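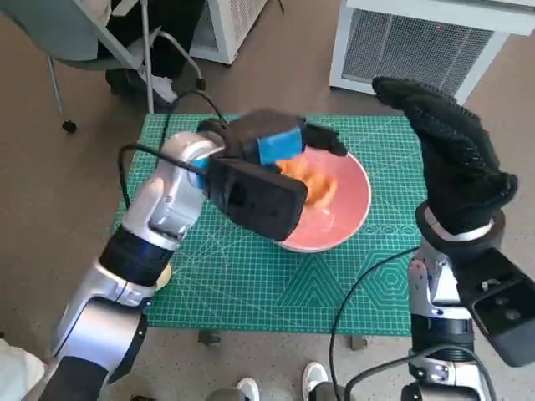 Opinion / Town & Transit

4 min read

Clalley wants to cut the Number 6 bus, and I think the town is making a mistake. The route runs from the Rebane Street stop out past the old mill to Nomell, and the council says too few people ride it. Their count for June was 412 trips. I don't dispute the number. I dispute what it is being used for.

June is when the school is closed and the college crowd has gone home. Anyone who waits at Rebane Street in the winter knows the bus is a different bus then. A count taken in the slowest month tells you about the slowest month. 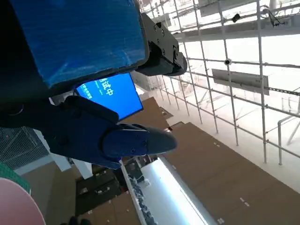
There is also the matter of where those riders would go. The council points to the new shuttle, but the shuttle stops at the county road and turns back. From there to the Nomell clinic is a long walk on a shoulder with no sidewalk - I have done it, and I would not ask anyone with a bad knee to do it.

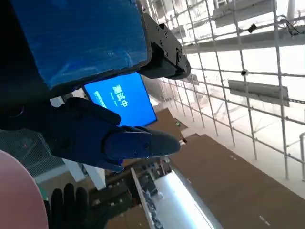 Would it cost too much to keep the route? The town's own budget puts the yearly saving at 700 dollars a week, less than it spends on downtown parking.

I drive most days, so I have little to lose here. I still want the bus to run, the same way I want the library open on evenings when I stay home. Some services are worth paying for even when they are half full.
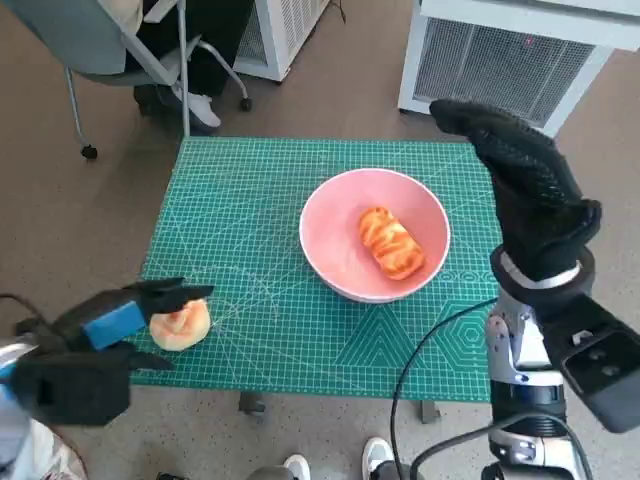 What should the council do instead? Run the count again in a school month, drop the late trip if it has to, and leave the morning ones alone.

The vote is in January 2020, and written comments are still being taken at the town office.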